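From: Dela Amissah
To: Wutitance village list
Date: Sep 26, 2026
Subject: Re: [wutitance] Old parish magazines, where do we put them?

Oluwaseun Ibrahim wrote:
> Dela, lovely to hear the scanning is going on. Two questions from me.
> Are we keeping the paper copies once they're done? And would it be
> mad to put the whole run on one of the old desktops at the hall, so
> people can come in and browse? My aunt would love that, she doesn't
> do the internet at home.

Hi Oluwaseun, and hello everyone else,

Yes to keeping the paper, absolutely yes! I'd be heartbroken to see them go. The early ones are on that horrible thin stock that goes brown if you so much as look at it, but the covers are gorgeous (whoever drew the April ones had a real thing for lambs) and a scan never quite gets the colour.

So far I've done 923 pages out of 1290, mostly in the evenings with the radio on. The slow bit is the staples. They've rusted into the paper and I've been easing them out with a butter knife, which I'm sure a proper archivist would shout at me for. If anybody has a better way, please tell me before I start on the Barajas box, as those are the fattest issues of the lot.
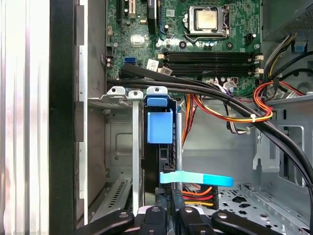 I've also started a little index as I go, just names and what they were up to. You get sucked in terribly. There's a row about the Kasto footpath that runs for 12 issues, with letters getting ruder and ruder, and then it simply stops and the next month is all marrows. Did they settle it? Does anyone's mum remember? I'd also love to know who wrote the recipe column under the name "Spoon", because the one for gooseberry pudding can't possibly work as printed. I tried it and had to chisel it out of the dish.

There are 3 issues missing altogether, all from the same winter, so do have a rummage in your lofts. Even a photocopy would do.
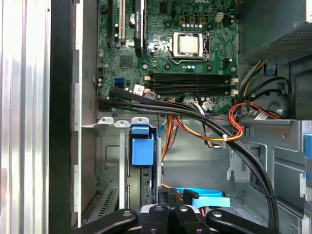 Browsing at the hall is a lovely idea and I'd like your aunt to be the first to have a go. I'd want the pages in folders by year with the covers at the front, so that people can flick through the way they would with the real thing, and big print on the labels. As for which machine, the one with DELL printed on the board has its side panel off and no cooler on the processor, so that would need putting right first. The scans aren't enormous, so it needn't be anything fancy. I've got everything on two memory sticks for now, one here and one at my sister's in Stistutitz.

I'm going to carry on with the Barajas box next week unless someone stops me. If you'd like to borrow any of the finished ones to read, just shout and I'll drop them round in a carrier bag.

Love to all,
Dela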